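**Subject: Re: [homebots] Next year's budget: arms first or computers first?**

Hi all,

The draft budget has to be in by November, and I'd like to argue for a change in the order we buy things. I know the two-arm platform is the line everybody wants to talk about (me too!), but I've spent the last few evenings in the simulated kitchen and I now think the first money should go to compute, with the hardware order split in two behind it.

The robot at work in the kitchen, so you know which setup I mean:

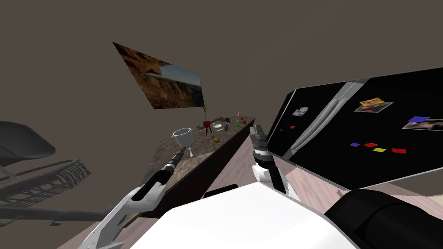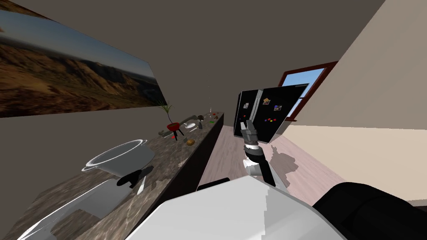 Same long counter, same black refrigerator in both.

Ebise Wolde wrote:

> I like the kitchen and I'm glad somebody finally got it going, but I'm nervous about putting the arms second. Stovotard told us the lead time was 21 weeks the last time we asked, and that was before they changed distributors. If we hold the order until the sim work is "ready" we could lose most of next year. Also, the 10 grippers on the wish list look high to me. Where does that number come from? And is anyone counting the cost of a real counter and a real refrigerator, or are we assuming Wilwood will let us use theirs again?
>
> One more thing. The workstation quote from Prurbridge expires soon, and they were not very friendly about extending it last time.

Ebise, these are great questions, and the lead time one changed my mind about part of this.

**Lead time.** You're right, we can't sit on it. What if we sign for one platform now, base plus both arms, and leave the second one as an option we can drop? I called Stovotard and they will hold the option price for six months with no deposit. The first robot then shows up when it shows up, and we keep working in the meantime. I was originally going to push both back, so thank you for that.

**Compute.** Two workstations, per the Prurbridge quote. Right now a batch of 300 trials ties up our one good machine overnight, and if somebody else needs it in the morning we end up arguing in the hallway. I can't tell you how much I'd love to start a batch and still be able to open a spreadsheet! I'll ask for an extension today, but let's plan as if they say no.

**Grippers.** The 10 was me, and it was a guess. It assumed two full platforms plus a pile of spares. With one platform on order I'd cut it to 6: two mounted, two spare, and two we can take apart and modify. Fingertip pads should be on their own line. They wear out and they aren't expensive, and last year we hid them under "misc" and then had to explain "misc."

**The real kitchen.** Nobody has priced it, and that's a hole in the draft. Wilwood said yes to a short visit only, and their counter is higher than the one we've been modeling. I'd rather have our own. A used refrigerator, a length of countertop, some cabinets to set it on — most of that can come from a salvage yard. The part I'd really like someone to check is the floor, because the platform is heavy and the back room has that soft patch near the door. Does the Woldemariam building have anything on the ground floor we could get for a year?

**Still missing from the draft:**

- Shipping and the crate return fee
- Service contract (first year only, or three?)
- An electrician for the second circuit
- Emergency stops, wired and wireless
- Pots, bowls, plates, plus replacements for the ones we're going to break

On that last one, please don't laugh it out of the budget. We went through a shocking number of bowls with the old single arm.

I'm happy to own the compute and gripper lines. Ebise, would you take the platform order and the option wording? Someone else please grab the room. I'll put the revised spreadsheet in the shared folder tonight, with the old numbers kept in a gray column so you can see what moved.

If you think I'm still wrong about the order, reply on the list so everyone can see the argument — it's a good one to have in the open.

Thanks, all. I'm really excited about this one.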